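Workshop tips, odds and ends
Last updated: June

Right, quick ones, mostly from clearing out the back unit at Custhorpe. In no order.

Offcuts. Stand them up, dont stack flat. Flat pile = you only ever use the top two and the rest warps quietly underneath. Anything shorter than your forearm goes in the kindling bag. Be ruthless. I kept a bit of ply for 11 years and then cut it wrong.

Ply edges. Run a strip of masking tape down the cut line before sawing, both faces if it's the good side out. Less splintering. Peel it back towards the cut, slowly.

Painted floors. Sweep, then vacuum, then a damp mop, in that order. Degreaser on the oily bits first. Two thin coats beat one thick one, and leave it longer than the tin says before you drag a bench over. Ours had 20 hours and still marked.

Floor tape. Good for marking where things live, the bench, the bin, the bit by the door that has to stay clear. Press the edges down with the back of a spoon. If it lifts at the corners the floor was dusty, no point adding more on top, pull it up and start again. Old sticky residue: white spirit on a rag, test a corner first on paint. Hawi Gudeta swears by cooking oil left on overnight. Works, but then you've got oil on the floor.

Small blocks. Keep a tin of them. Spacers, packing, something to hit instead of the thing you're hitting. Drill a hole through and you can hang them on a nail. Write the thickness on the end in pencil or you'll be measuring the same block every time.

Brackets and other awkward metal. Wipe with an oily rag before putting away, and dont chuck them in loose with the screws. Tabs and flanges catch on everything. Box of their own, heavy ones on the bottom shelf.
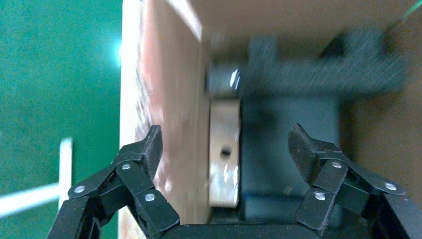 Block with a hole in it, dark mechanical part behind, green floor off to the left.

Cardboard. Keep a few big flat sheets for under glue ups and painting. Bin them once they go crusty, new ones turn up every week anyway.

Glare. Shiny floor plus a bright light and you will lose every dropped washer. Get a torch, lay it flat on the floor, look along the beam. Small things throw long shadows. Found a grub screw that way in ten seconds after half an hour on my knees.

Sandpaper. 3,000 grit is for polishing, stop using it on shelves. Label the drawer.

More when I get round to the paint cupboard.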